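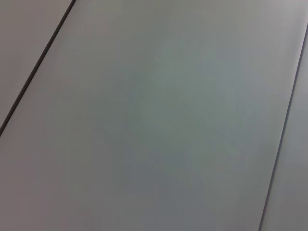

Figure 4.1. Seams between flat panels, close up. A line this thin can hold a line item of its own in the budget.

Chapter 4
Paying for the Whole Cell: Budgets, Quotes, and Plans

What you will work on in this chapter
How to write a needs statement before you ask for a price
How to split a robot purchase into parts that can be compared
How to read a quote for what it leaves out
How to plan the floor, the surface, and the weeks before first use

Key terms: needs statement, integration cost, work surface, reach map, acceptance test, spares, contingency

Buying a robot is one of the most exciting jobs you will ever be handed at work. You get catalogs! You get demonstrations, and people who love machines will talk to you about them for as long as you let them. It is also a job that goes much better with a pencil in your hand, and by the end of this chapter you should be able to sit down with a blank page and turn "we want an arm over there" into a plan that somebody in an office can approve.

We start with the thing the robot works on. Look at Figure 4.1 again. Plain gray panels, two seams running between them, and very little else. Most first budgets have no entry for a surface like that, and yet everything the arm picks up or puts down has to rest on something. A small part can catch in a gap. A panel that sits a hair higher than its neighbor can throw off a height setting. If you plan to slide parts across the surface, you care about every joint you cross, and if you only set parts down and lift them again, you may be able to keep them well clear of the joints and spend your money elsewhere. Both plans are fine. You need to know which one you are pricing.

A case to carry through the chapter

Viston is a small shop that packs hardware kits. Its production lead, Saqib Dogar, wanted one arm to move trays from a bench to a packing line, and he was given until December to have it running. His first budget had two lines on it: the arm and the gripper. He sent it to Atif Malik in purchasing, who sent it back the same afternoon with a single question written across the top: "What does it stand on?"

It was a very good question. The second version of the budget had 32 lines. Some were tiny (cable ties, floor tape, a label printer ribbon) and some were large enough to change the choice of arm. The work surface became its own section, with entries for the panels, the frame underneath, leveling feet, and the time to measure the finished height at each corner and on both sides of every seam.

When the new list was added up, the arm itself came to 55 percent of the total. Students are often surprised by that share. Keep it in mind as you read, but please don't use it as a rule, since a shop with a good bench and a trained crew will land somewhere else entirely.

4.1 The needs statement

Before Saqib asked anyone for a price, he wrote down what the cell had to do. Here is his statement as it went out on 03/08/2022:

"Move 654 trays per shift from bench to line. One tray at a time. Operator loads the bench by hand. Surface must be wiped down at shift change. Cell must fit in the bay beside the label station."

Five short sentences, and no brand names anywhere. He sent it to two suppliers, Cotus and Tokerach, and to Shaikh, a local firm that builds benches and frames. Because all three were answering the same statement, he could lay their replies side by side and see where they differed.

Notice the line about wiping down. It looks like housekeeping, but it changed the surface quote. Shaikh asked whether the joints between panels should be left open or filled, and priced both. Cotus had assumed a single-piece top and Tokerach had left the top out completely. Three replies, three different ideas of the same bench, and all of it came to light before any money moved.

Try it yourself

Pick a bench, counter, or table that you use every day. Run a fingertip over each joint and edge. Then write a needs statement of no more than five sentences for a machine that would do one job there. Trade with a partner and have them mark every word that two suppliers might read in different ways. "Fast" is usually the first to go, and "flat" is often the second.

Keep your statement. You will price it in Section 4.2, where we take the Cotus quote apart one line at a time.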